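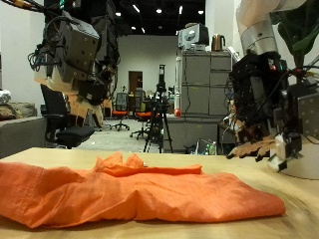 Teaching cloth folding by remote control, part 3

Okay, gloves on! Before you hit record, drive both hands around for a bit with nothing to grab – your own wrists need the warm-up more than the robot does.

Start with one edge. Bring the two hands down slowly, pinch, and lift straight up before you pull across. I rushed this on my first 19 demos and had to toss them all (ouch).

If a pinch slips, stop and save the take under "retry". Then crumple the cloth a new way and go again.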